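Noonan Gripper Kit, the two-bin sorting version

Hello, and thanks for stopping by! I'm Tassanee Saithong, and the Noonan is the gripper kit I design and pack up myself on a bench in the Greltdale shared workshop. It's for people who have managed to get hold of a secondhand industrial arm (you know who you are) and would like it to pick up small household things without spending factory money on the part that does the grabbing.

Price: $299 for the kit, $396 built and tested
Reach: sized for bins up to 7 inches deep
In the box: 50 printed and machined parts, plus one bag of screws that I always overfill

What you get

The basic kit has the gripper body, two sets of fingers (stiff and soft), the motor and its driver board, the mounting plate, and a cable set with the connectors already crimped on. I used to leave the crimping to the buyer. I got a lot of email. Now I do it on Tuesday nights with the radio on and everybody is happier.

You also get my printed build notes, which are longer than they need to be, and a card with the wiring on one side and the finger settings on the other. Tape the card to something near the arm. Mine has coffee on it and I can still read it.

What you don't get is the arm, the power supply for the arm, or the bins. The mounting plate is drilled for the common round flange pattern. If yours is something odd, send me a sketch with measurements before you order and I'll tell you whether it will fit. I can drill a blank plate for you, but it adds a week.

Putting it together

Set aside an evening for the mechanical part and another for the cables. The gripper itself goes together with two hex keys and a small screwdriver. Do the soft fingers second – they're fiddlier, and by then you'll have the feel of the little pivot pins. Leave the pivot screws a quarter turn loose until both fingers close evenly, then snug them down.

The driver board talks over a plain serial line, and I've written starter code for it that lives with a small library called Trisatari. It opens, it closes, it reports how hard it's squeezing, and that's the whole list. People keep asking me for a fancier one! The Jirndale plate (my older design, now retired) had a fancier one, and it broke every time anyone updated anything.

Setting up your bins

My best advice on bins is to fix them down before you write a single line of code. I lost most of May to a picking problem that was just a bin creeping sideways a hair at a time. Use proper clamps on the side walls, put the two bins close together so the arm has a short trip, and mark where they sit with a pencil in case you ever have to take them off.
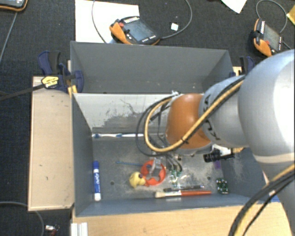 Fingers matter more than motors when the objects are all different, and this is where I'd ask you to be mean to your own setup. Don't test with ten identical blocks. Put in something flat, something crinkly, something round, something skinny enough to lie right down on the floor of the bin. A toothbrush stretched out along the foot of the far wall is a wonderful, horrible test, and so is a paintbrush lying right beside a pen, since the fingers have to choose one and leave the other. Clear plastic packaging is its own kind of misery if you're using a camera to find things. I'd start with the soft fingers for a mix like that and only swap to the stiff ones if thin things keep slipping.

Then there's the cable slack. Leave a generous loop at the last joint so the wrist can turn all the way without tugging, but run the arm slowly through its full range and watch where that loop goes. If it dips into the bin at any point, shorten it or tie it back higher up the arm. I include reusable ties in the cable set and I'd use every one of them.

Ordering and spares

Kits ship flat in a padded box, usually the week after you order. Built units take longer because I run each one on my own arm first. Spare fingers are sold in pairs, and you can mix one soft and one stiff if you ask (a customer talked me into trying it, and it's pretty great for pens). If a printed part cracks in the first year, write to me with the part number from the notes and I'll mail another.

Local folks are welcome to pick up at the workshop, just message first so I can have it ready.

Last updated: May

Get a note when spare fingers are back in stock: join the newsletter. Unsubscribe whenever you like.

Contact | © Tassanee Saithong, Noonan Gripper Kits | Back to top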